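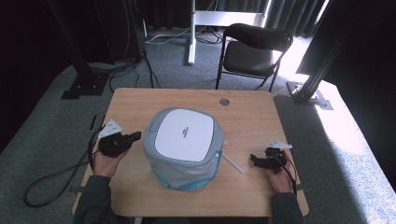 Foto: Nektarios Kokkinos

Filmpaare und Starsystem
Handout zur Sitzung 4, Seminar "Populäres Kino und seine Stars"
Stand: Sonntag, 28. Januar 2024

Vorbemerkung

Das Handout fasst die Vorlesung der letzten Sitzung zusammen und bereitet die Übung vor. Es ersetzt die Lektüre nicht. Der Reader (63 Seiten) liegt im Kursordner, die Seitenangaben unten beziehen sich auf diese Fassung. Wer noch die ältere Kopie hat, muss beim Kapitel über Musikfilme anders blättern, dort fehlt der Anhang.

1. Was ist ein Filmpaar?

Im Alltag heißt jedes Liebespaar auf der Leinwand Filmpaar. Für das Seminar ist der Begriff enger. Gemeint sind zwei Darstellende, die in mehreren Filmen gemeinsam besetzt werden und deren gemeinsames Auftreten selbst zum Verkaufsargument wird. Ein einzelner Film reicht dafür nicht aus, auch wenn er sehr erfolgreich ist. Umgekehrt müssen die Filme nicht inhaltlich zusammenhängen. Fortsetzungen sind sogar ein schwieriger Fall: Hier kehren die Figuren zurück, und es lässt sich kaum trennen, ob das Publikum wegen der Rollen oder wegen der Besetzung kommt.

Drei Ebenen sind zu unterscheiden:

Rollenpaar: die beiden Figuren innerhalb einer Handlung.
Besetzungspaar: die beiden Darstellenden über mehrere Filme hinweg.
Öffentliches Paar: das Bild, das Presse und Werbung von den beiden zeichnen.

Die dritte Ebene kann mit dem Privatleben zu tun haben, muss aber nicht. In der klassischen Studiozeit wurden Verabredungen zwischen Vertragsschauspielern teilweise von den Presseabteilungen arrangiert. Für die Analyse ist zunächst gleichgültig, ob an den Geschichten etwas stimmte. Interessant ist, welche Geschichten zu welchem Film erschienen.

2. Das Paar als Teil des Starimages

Ein Starimage setzt sich aus Filmrollen, Werbung, Interviews und Kritik zusammen. Es ist also immer mehr als die Summe der Filme und reicht über sie hinaus. Wird ein Star wiederholt mit derselben Person besetzt, verändert sich dieses Image. Häufig werden Eigenschaften verteilt: Eine Person gilt als die ernste, die andere als die spielerische. Solche Zuschreibungen halten sich lange und werden auch auf Filme übertragen, in denen nur einer der beiden mitspielt.

Dazu die Passage im Reader, Seite 11, über komische Paare. Der Text behandelt vor allem die Screwball Comedy. Achten Sie auf die Dialogführung: Das Unterbrechen und Überlappen ist dort ein Mittel, um Gleichrangigkeit herzustellen. Im Melodram übernehmen Blick und Pause einen Teil dieser Aufgabe.

Zum Begriff "Chemie": In Kritiken taucht er ständig auf, erklärt wird er selten. Bitte in den Hausarbeiten nur verwenden, wenn er als Zitat oder als Untersuchungsgegenstand gekennzeichnet ist. Was als Chemie beschrieben wird, lässt sich meistens an konkreten Stellen festmachen, etwa an der Länge der Zweiereinstellungen, am Schnittrhythmus im Dialog, an Körperabständen oder an der Musik.

3. Musikszenen

Im populären Hindi-Kino hat das Paar einen eigenen Ort, nämlich die Liedszene. Sie kann die Handlung fortführen, sie kann aber auch einen Wunsch oder eine Vorstellung zeigen, die in der Handlung noch gar nicht ausgesprochen ist. Schauplatz und Kostüm dürfen dabei mehrfach wechseln. Die Stimmen kommen in der Regel von Playbacksängerinnen und Playbacksängern, so dass an einem Leinwandpaar oft vier Personen beteiligt sind. Manche Gesangsduos sind beim Publikum ebenso fest verankert wie die Gesichter dazu.

Für die Vermarktung ist das wichtig. Die Lieder erscheinen meist vor dem Film und laufen im Radio, im Fernsehen und auf Videoplattformen. Wer den Film im Kino sieht, kennt das Paar also schon in mehreren Situationen. In der Diskussion wurde gefragt, ob der westliche Trailer dieselbe Funktion hat. Teilweise ja. Der Trailer verkürzt allerdings die Handlung, während das Lied als eigenes Stück funktioniert und auch nach dem Kinostart weiterläuft.

4. Fallbeispiel: die Kinobeilage aus Stunow

Als Material dient die Sammlung Psarras, ein Bestand von Programmheften und Zeitungsausschnitten aus dem Lichtspielhaus Kotetti in Stunow. Erfasst sind bisher 1190 Blätter. In 201 davon wird ein Film ausdrücklich über sein Paar beworben, also mit beiden Namen in gleicher Größe oder mit einer Formulierung wie "wieder vereint".

Auffällig ist die Reihenfolge der Namen. Sie folgt in den Anzeigen des Kinos nicht immer den Plakaten der Verleihfirmen. Das Kotetti setzte öfter den Namen nach vorn, der am Ort besser bekannt war. Ob das abgesprochen war, geht aus dem Bestand nicht hervor. Briefwechsel mit den Verleihern ist nicht erhalten, nur einige Rechnungen.

Die Quellenlage hat Grenzen. Anzeigen zeigen, wie geworben wurde. Über die Wirkung beim Publikum sagen sie wenig. Besucherzahlen liegen nur für einzelne Wochen vor, und die Hefte aus den Sommermonaten fehlen fast ganz. Das Kino spielte von Juni an mit verkürztem Programm.

5. Jubiläen, Geburtstage, Ranglisten

Ein großer Teil der heutigen Texte über Filmpaare erscheint zu Anlässen: runde Geburtstage, Jahrestage eines Kinostarts, Wiederaufführungen. Das übliche Format ist die Bilderstrecke mit kurzen Bildtexten. Solche Strecken sind als Quelle durchaus brauchbar, wenn man sie richtig befragt. Sie zeigen, welche Filme im Gedächtnis gehalten werden und welche herausfallen. Misserfolge kommen kaum vor, auch wenn das Paar darin besonders viel gemeinsame Leinwandzeit hatte.

Zu prüfen ist jeweils:

Welche Filme werden genannt, welche gemeinsamen Filme fehlen?
Stammen die Bilder aus dem Film, vom Set oder von einer Veranstaltung?
Wird von den Figuren oder von den Darstellenden gesprochen? Wechselt das im Text?
Wird eine Person als Hauptperson behandelt und die andere als Partnerin oder Partner?

Der letzte Punkt führt zur Frage nach dem Altersunterschied. Bei männlichen Stars mit langer Laufbahn werden die Partnerinnen im Lauf der Jahre oft ausgewechselt, während der Star bleibt. Die Bilderstrecke ordnet die Partnerinnen dann um ihn herum an. Für weibliche Stars gibt es das gleiche Format deutlich seltener.

6. Übung zur nächsten Sitzung

Wählen Sie ein Besetzungspaar mit mindestens zwei gemeinsamen Filmen. Suchen Sie aus jedem Film eine Dialogszene von höchstens drei Minuten heraus und legen Sie ein Einstellungsprotokoll an. Das Formular ist dasselbe wie in Sitzung 2. Notieren Sie außerdem, wie die Namen auf dem Plakat zum Kinostart angeordnet sind. Neuauflagen auf DVD oder Streamingplattformen bitte nicht verwenden, dort wird die Reihenfolge manchmal nachträglich geändert.

Gruppen bis zu drei Personen sind möglich. Wer über Uvunmont arbeiten möchte, meldet sich bitte vorher - die Sichtungskopie kann nur im Medienraum angesehen werden und hat keine Untertitel.

Abgabe des Protokolls als PDF im Kursordner, Dateiname mit Nachnamen und Filmtitel. Die Protokolle werden in der Sitzung gemeinsam besprochen und nicht benotet.

Offen aus der letzten Diskussion: Kann ein Paar auch aus zwei Stars bestehen, die nie ein Liebespaar spielen, etwa im Polizeifilm? Dazu im Reader der kurze Text am Ende von Teil zwei. Bitte bis zur übernächsten Sitzung lesen.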